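Step 3. Tune the rail detector in Hunia

Before you start this step, the head camera must be calibrated and the Hurnesik driver must be running. If not, please go back to step 2.

The detector looks for long bright edges and gives each one a depth. With two rails it often joins them into one line, and then the planner sends the gripper to a point between them. To avoid this, open the file rails.yaml and set:

min_edge_px: 200
max_rails: 2
depth_gap_mm: 100

Save the file and restart only the perception node. The planner can stay on.
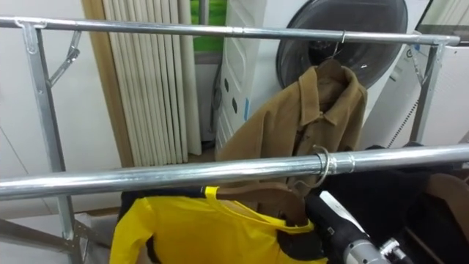
Head camera view with two rails at different depths. The gripper is near the wooden hanger on the front rail.

Now run "hunia check rails". You should get two lines of output, and the near rail must have the smaller depth. If the rails change places from one run to the next, make depth_gap_mm smaller and try again.

A shiny bar can give a false third edge. In our Zunik logs this happened in over 2859 images, so we keep max_rails fixed.

Next: step 4, hook detection.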